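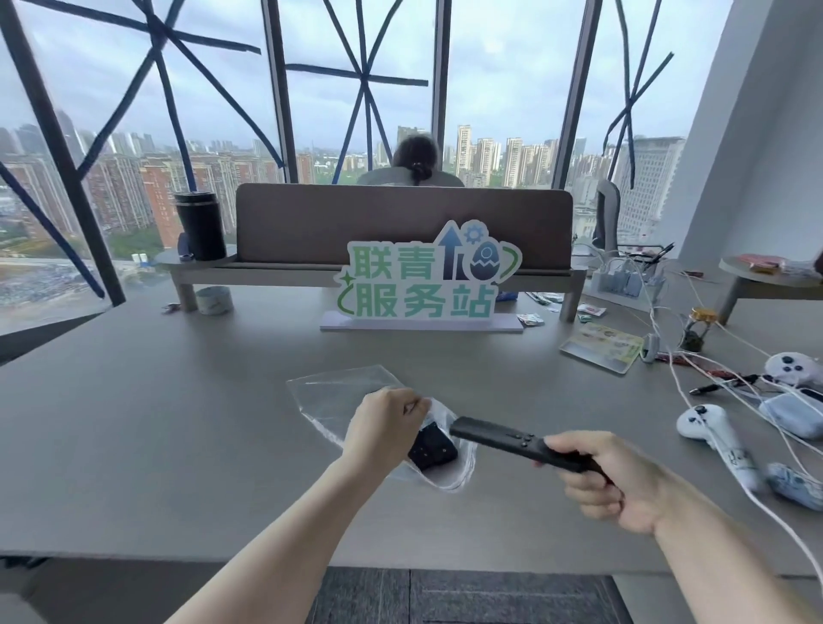 Bagging a remote at an office desk, with the charging cables still to be sorted.

Can machines do the small chores yet?

Putting a remote into a plastic bag takes a person a few seconds and no thought. For a robot it is still a hard job. The bag has no fixed shape, it shines under the light, and the mouth closes again as soon as you let go of one side. One hand has to hold it open while the other feeds the item in.

Stirnodska ran a desk-clearing trial in October with two arms on a fixed stand. Over 17 shifts the arms made 1353 attempts at bagging small electronics. Hard boxes and trays went well. Thin bags did not, and cables were worse. On Wednesday the team stopped one run after 8 failed tries on the same white cord, which had looped under a game controller.

Filura, which makes the grippers, says softer fingertips will help with the bags. Maybe so. Cables are a different problem — the arm has to work out which end belongs to what before it pulls on anything.

Our view for now is that sorting rigid parts into bins is ready for the shop floor if someone checks the work. Tidying a crowded desk is not. We will look at the Castik folding unit in issue 9.

Questions or corrections: reply to this newsletter or write to the Ruotsalainen editorial desk.
© Ruotsalainen. All rights reserved. Back to top

We use cookies to remember your newsletter settings. Accept | Manage

Recent items
Bin picking on the night shift
Why towels are harder than boxes
What a gripper costs to run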